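El bolso blanco llega a Skernitport antes que el frío

Skernitport. La temporada de maletas ha empezado en Stinidgate, y lo ha hecho sobre una cama rosa. La tienda de arreglos Baluyot dedica diciembre a su taller de equipaje de invierno, donde se aprende a doblar jerséis y a aceptar que no caben todos.

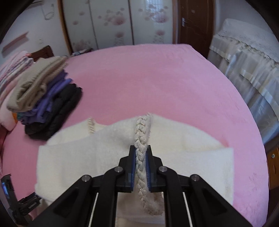 El bolso blanco, con sus asas trenzadas, y la ropa ya doblada sobre la cama.

La protagonista es una pieza afelpada con asas de trenza blanquecina e hilo dorado, discreta como una lámpara de araña. «La gente viene por los jerséis y acaba hablando del bolso», admite Kathleen Gilmartin, responsable del taller, que ha repartido ya 1000 folletos en un barrio de 3854 vecinos.

Jarlath Dolan, asistente y autor de la única queja registrada, sostiene que el blanco es un color para quien no viaja en autobús. Se ha apuntado a otras cuatro sesiones.
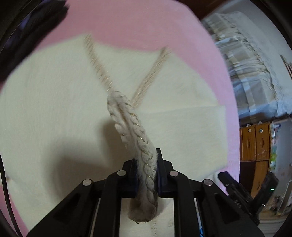

Detalle del ribete trenzado, con hilo metálico dorado.

El taller se repite cada tarde a las 7. La inscripción se hace en el mostrador de Baluyot, y cada cual debe traer su ropa, a ser posible limpia.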